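Dicas de oficina: manutenção da célula de dois braços

Notas de Baiba Uibo, oficina Hodlow. Revisão de 28 March 2018.

Aplicam-se à célula de bancada com dois braços montados na calha frontal. Para a célula Barka, que tem a calha atrás, ver a página própria.

Antes de começar
Cortar a alimentação no quadro e não apenas no botão de paragem. Apoiar os antebraços com a mão antes de cortar: sem corrente os cotovelos cedem e as garras batem no tampo. Tirar todas as peças de trabalho da superfície.

Limpeza do tampo
Pano de microfibra e água com uma gota de detergente neutro. O álcool deixa manchas baças. Aspirar as calhas laterais com bico estreito, do fundo para a frente. Nas ranhuras da calha de alumínio, pincel de cerdas macias; ar comprimido só com a eletrónica tapada.

Bases
Verificar o aperto dos parafusos das placas a cada 200 horas. Um risco de verniz na cabeça do parafuso e na placa mostra se rodou. Se uma placa tiver sido deslocada, mesmo pouco, a calibração dos dois braços deixa de ser válida e tem de ser repetida.

Cabos
O cabo de cada braço precisa de folga em dois sítios: por cima da garra e junto à base. Levar o braço à mão até ao alcance máximo e depois recolhê-lo todo. Se o cabo esticar, soltar a abraçadeira do cotovelo e dar mais dois dedos de laço. Substituir o cabo quando a bainha ficar esbranquiçada na curva do cotovelo. O stock está na gaveta 83, referência Abdella 1221.

Conectores
Puxar pelo corpo da ficha, nunca pelos fios. Fotografar as ligações antes de desligar; as cores dos condutores não são iguais nos dois lados. Depois de religar, esperar pelas luzes verdes antes de mandar qualquer movimento.

Dedos das garras
Limpar com pano húmido a cada turno e inspecionar à lupa a cada 500 ciclos. Dedos gastos deixam a peça rodar durante a passagem de um braço ao outro. Trocar sempre o par, e apertar em cruz.

Ensaio depois da manutenção
Usar uma peça plana de cor viva, que se distinga bem do tampo. Velocidade reduzida. Aproximar as duas garras pelos lados opostos, parar e comparar a altura dos dedos.

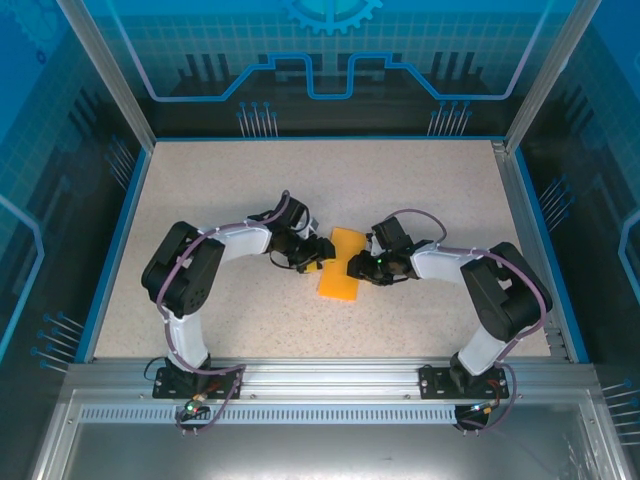

Garras dos dois braços junto à peça laranja, perto do centro do tampo.

Uma ligeira inclinação da peça é aceitável. Se aumentar de um ensaio para o seguinte, rever primeiro os dedos e só depois a calibração. Urmas Lūse prefere a ordem inversa; nesta oficina perdeu-se uma manhã com isso em April e a regra ficou escrita.

Registar no caderno da célula as horas, o lado intervencionado e a referência das peças trocadas. Dúvidas sobre conectores: Lena Wilczyńska.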